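On Keeping a Household Inventory

Readers of these pages will know that I spent the greater part of the spring preparing an inventory of the contents of my home in Trinelcombe. The task began in April, when my insurance policy came up for renewal and the form asked for a list of belongings that I was not able to supply. I had lived in the same rooms for many years and could not have said with confidence what was in the hall closet. The following is an account of the method adopted, together with certain observations that may assist others who are considering the same work.

The first decision concerned scope. It is possible to list only items of significant value, and most published guidance takes that approach. I elected to record everything that would need to be replaced after a total loss, including linens, kitchen utensils, garden tools and stationery. The completed list runs to 672 entries. Sets are treated as a single entry, so that a drawer of flatware occupies one line. Books were given a separate list, which is not yet finished and which stands at 410 titles.

The second decision concerned format. I considered a bound ledger, a card file and a spreadsheet, and began with the ledger. It was abandoned after the second room. Entries could not be moved once written, and I moved a great many of them. The spreadsheet has columns for the room, the item, the year of purchase if known, the price paid, and the location of the receipt. A sixth column, headed "Remarks," was added later and has proved to be the most useful of all. It holds such matters as a cracked handle, a missing lid, or the name of the relative from whom a piece was inherited.

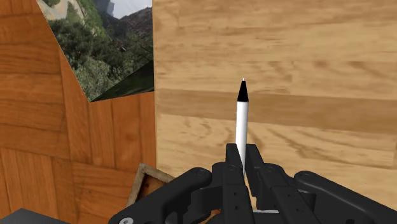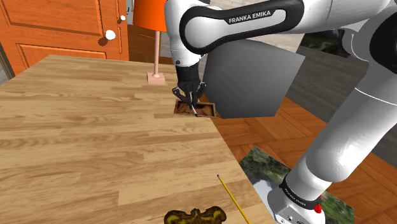 The question of small items deserves separate treatment, as it consumed more time than the furniture, the appliances and the clothing together. Pencils, thumbtacks, spare buttons, picture hooks and candle ends do not merit individual lines, yet they cannot be left scattered through a house if the list is to remain accurate. My rule is that each kind of small item must have a container, and that the container is what gets listed. A shallow brown tray with raised edges, of the sort set out near the far side of the wooden table, is well suited to the purpose. It keeps thin things from rolling off, and its contents can be seen without lifting a lid. Deep boxes, in my experience, conceal as much as they hold.

Valuation was the next stage. For recent purchases I used the price on the receipt. For older goods I consulted current prices for a comparable item and entered the lower figure. The dining room, including the sideboard, came to 2836 dollars, a sum considerably greater than I had assumed. The policy then in force limited any single room to 2000 dollars. I wrote to the insurer, and the limit was raised at the next billing period for a modest increase in premium. Readers are advised to examine their own policies for a provision of this kind. Mine appeared on the ninth page, under a heading that gave little indication of its contents.

Receipts presented a difficulty that I have not fully resolved. Those printed on thermal paper fade, and several of mine had become blank. I have since copied every legible receipt and placed the originals in envelopes arranged by room. The desk lamp from Ferri and the two wool blankets from Firura were still documented in full. The Flama kettle was not, and I have entered it with an estimated price and a note to that effect.

Storage of the finished list also requires some thought. An inventory kept only in the house it describes may be lost along with everything else. One copy of mine is held at the bank, and another is kept on a drive in my desk at work. Both are replaced whenever the principal copy is revised.

As to revision, I had intended to update the list monthly. This was unrealistic. New purchases are now entered on the day they arrive, and one room is reviewed in full each season. The kitchen has been completed. The garage will follow, once the shelving along its north wall has been repaired and the paint cans have been sorted by date.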